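Dutthorpe quiere que sus vecinos rieguen menos, y pagará por ello

El ayuntamiento repartirá 2,000 sensores de humedad entre hogares con patio o terraza. Las cuentas del ahorro, de momento, son las del fabricante.

8 Mar 2026

El ayuntamiento de Dutthorpe presentó esta semana un plan para reducir el consumo de agua en patios y terrazas particulares. La medida estrella es el reparto gratuito de 2,000 sensores de humedad de la marca Tevico, que se clavan en la maceta y avisan al teléfono cuando la tierra está seca. Según la nota municipal, el programa va a «transformar la relación de la ciudad con el agua». La nota no dice cuánta agua se gasta hoy en regar macetas.

Es una omisión llamativa. El consistorio tiene los datos de consumo doméstico por barrio, pero no separa el riego de la ducha, la lavadora o la cisterna. Sin esa cifra de partida será difícil saber en agosto, cuando está prevista la primera evaluación, si se ha ahorrado algo o si simplemente ha llovido más que el año pasado.

El folleto promete un recorte de 325 litros al año por vivienda. Preguntada por el origen del dato, la oficina de prensa remitió a Tevico, y Tevico remitió a una prueba interna hecha en 9 terrazas durante un verano. No hubo grupo de comparación. Tampoco se ha publicado qué plantas había en ellas, y no gasta lo mismo una hortensia que un cactus.

Marcela Krajčí, jardinera y profesora de un taller de cultivo en el barrio de Amano, recibió el anuncio con poco entusiasmo. «Para saber si la tierra está seca se mete el dedo», dice. «Lo que mata las plantas de terraza es el exceso de agua, el tiesto sin agujero y el viento. De eso el aparato no avisa.» Krajčí reconoce que el sensor puede servir a quien viaja mucho o tiene la terraza lejos, aunque duda de que esa gente sea la que más riega.

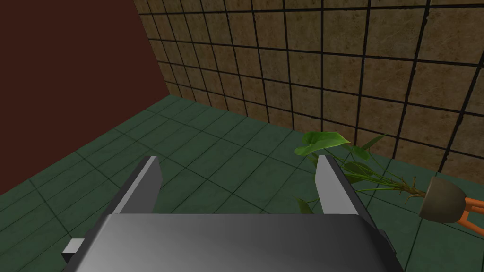 El suelo importa más que la maceta

Hay otro asunto del que el plan apenas habla. En los patios embaldosados el agua sobrante no llega a ninguna raíz: corre hacia el sumidero, y en verano el pavimento calienta los tiestos y obliga a regar otra vez. Un plato debajo, una capa de corteza sobre la tierra o mover las plantas a la pared que da sombra cuestan muy poco y no necesitan pilas. El folleto les dedica una línea, en la última página, debajo del código para descargar la aplicación.

La aplicación merece también una lectura lenta. Se llama Hidero, exige crear una cuenta y es gratuita durante 5 meses. Después, las alertas pasan a ser de pago. El ayuntamiento asegura que «se estudiará» una prórroga, pero no hay partida para ella en el presupuesto ni una fecha para decidirlo. El contrato tampoco aclara quién recoge los sensores cuando dejen de funcionar - y llevan una pila de botón que no debería acabar en el cubo de la basura.

La oposición ha pedido que se publique el coste por unidad, que no figura en la documentación entregada a los concejales. El equipo de gobierno responde que lo hará cuando se firme el acuerdo definitivo. Es un orden curioso: primero el anuncio y después el precio.

Los vecinos interesados pueden apuntarse ya en las oficinas de distrito. Se pide un recibo del agua reciente y una declaración de que la vivienda tiene patio, terraza o balcón. No se comprobará si además tiene plantas.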